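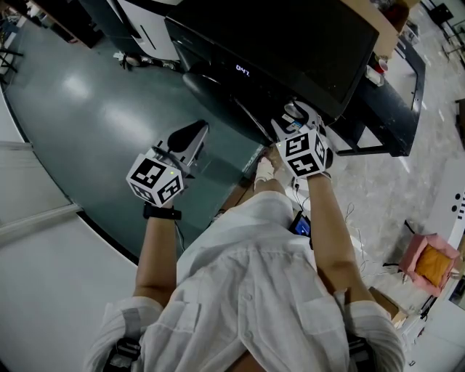 The Lavik desk, after a winter of daily use

Edmund Mazurek
Mar 12, 2023
2 min read

I had wanted a proper big desk for years, and when we moved to Purkeswood and I had a whole box room to myself (well, most of it, the hoover lives there too) I finally stopped dithering and ordered the Lavik from Manard. It came in two parcels, both heavier than I am used to, and I had it standing by supper with only one cross word.

I do everything at it. Letters, the household bills, mending, wrapping presents for what feels like every niece in the county - and there is still room for a pot of tea at my elbow. The top has taken it all very kindly. One hot mug did leave a faint ring, which came off with a damp cloth and a little patience.

The drawer is less of a success. It sticks about halfway, and I have rubbed a candle along the runners twice now with only modest results. Manard were lovely on the phone and sent a new set of runners, though I admit they are still in their bag. The legs wanted tightening after 17 days as well, so do keep the little key somewhere sensible.

Would I buy it again? Yes, I think I would, and my sister has already asked whether she can have it if we ever move. She can't!

Related
Lamps that don't hum
A chair for long letters
Putting up shelves in an old house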